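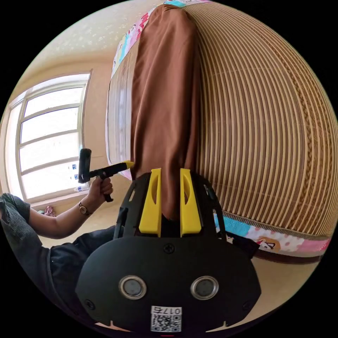
I look after hand-held grippers, and my opinion is simple: we clean the lenses too much and check the screws too little. A lens with dust gives a bad picture, and everybody sees it the same day. A loose finger gives small errors that stay hidden until November. At Kallio I asked for a check of 5 minutes before each session. Ximena Ledesma thinks it is too long. I do not agree, above all when the yellow fingers must hold something as heavy as a folded mattress.

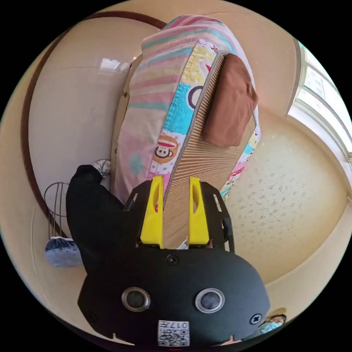

What I would change first

Put the screwdriver beside the charger.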